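Maintenance thread for the bottle cell, as promised to the three people who asked and the one who was being sarcastic. December 3, 2023.

**1/** The cell has two arms, one bin and a great many empties. Its job is to put the empties in the bin. My job is to keep it believing it can. Drurkent pays for one of these things and gets the other thrown in.

**2/** Every 50 hours of running I go over the frame bolts with a hex key. The aluminum posts hold their shape fine, but the fasteners have a dream of independence. Six had backed off this time. Marked them all with paint pen so I can watch them do it again.

**3/** Next, gripper fingers. Bottle residue is mostly sugar, and sugar is mostly glue. Warm water, soft cloth, no solvent. Paraskevi Vasilakis used solvent in March and we now own a very clean set of fingers with no grip whatsoever.

**4/** Cables. Each wrist camera has a thin black lead and each lead wants to be somewhere the elbow is going. I leave a loop at the wrist, then run the arm by hand through its ugliest poses and look for anything pulling tight.

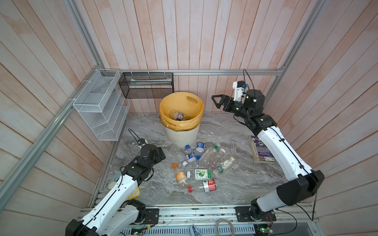 **5/** If a lead does go tight, re-clip it at the forearm first. Don't steal slack from the wrist loop. I've stolen slack from the wrist loop. The replacement came from Tsoukalas and took 72 days, during which I was not a popular fellow.

**6/** The liner matters more than you'd think. Fold it well over the rim and snug it down, or a finger snags it on the way out and you get to see an arm wave a garbage bag at you. Festive, but it faults the controller.

**7/** Calibration last, always. Cherry Mae Ocampo wrote the checklist and put it last in capitals. I did it first once, to save time, then tightened a base bolt and did it again - in silence, while she ate a muffin at me.

**8/** Log says 263 cycles since the last proper fault. The left arm has started a faint tick at the shoulder. I've written "monitor" beside it, the technical term for hoping.

**9/** To whoever asked about grease: Stirkum, the thin one, up to a pea's worth per rail. The Nirus stuff is for the door hinges. Please stop swapping the lids.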